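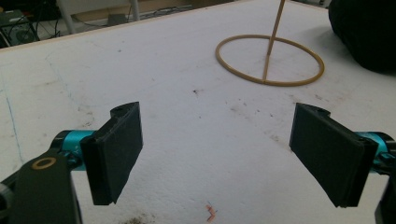 Storing and Drying Caps on a Ring Stand

A baseball-style cap keeps its shape when the crown is supported from inside and the brim carries no load. A hook or a shelf stack does neither. The notes below cover a ring stand, which can be made from thin wood, and the board it sits on.

Making the stand

1. Cut a flat ring for the base. The outside diameter should be slightly less than the width of the cap at the sweatband. A wider ring pushes the band out of round.

2. Add a crossbar through the center of the ring. It stiffens the base and gives the upright something to seat in.

3. Cut an upright arc to follow the inside curve of the crown. Leave clearance at the top for the button. An arc that is too tall will leave a ridge in soft fabric within a day.

4. Sand every edge that touches cloth. Use 1000 grit for the last pass on the arc. Laser-cut parts need this too — the scorched edge rubs off on light linings.

5. Dry-fit before gluing. If the joint rocks, shim it with a paper strip and trim flush.

Preparing the surface

White foam board is a good work surface for caps. It is light, and lint and loose thread show up against dark fabric. It also picks up marks quickly. Gray scuffs usually lift with a dry eraser. Ink lines generally do not, and solvent will eat the foam, so turn the board over or leave the line alone. Brown stains should be tested before use: press a scrap of white cloth on the spot and check for transfer. If any color comes off, cover the spot with paper.

Tape the edges of the board to the table. An untaped board lifts at the corners and the stand walks.

Placing the cap

1. Set the ring flat on the board and check that it does not tip.

2. Open the sweatband fully and fold it down inside the crown.

3. Hold the cap by both sides and lower it over the arc. Do not pull it down by the brim.

4. Let the brim point down and clear of the ring. Check that the lining is not bunched against the arc.

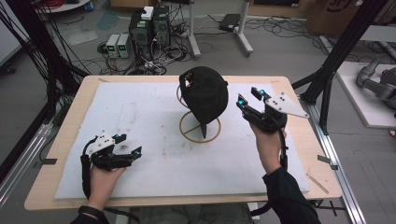

Drying times and spacing

Cotton twill on a stand dries overnight in a heated room. Wool blends take longer and should not be placed near a heater. Leave 5 inches between caps so air can reach the sides. Bare wood should be sealed before it is used with damp fabric — one thin coat of clear shellac, left to harden completely.

For long storage, cover the cap with a loose cotton bag. Plastic holds moisture against the sweatband. Check stored caps in November, before the heating season, and brush off dust with the nap.

The arc template is sheet 1029 in the Ferbridge pattern list. Sheet 1301 is the same arc for deep-crown caps.

Maksym Kravets, Firkidstead
Revised 06/03/2018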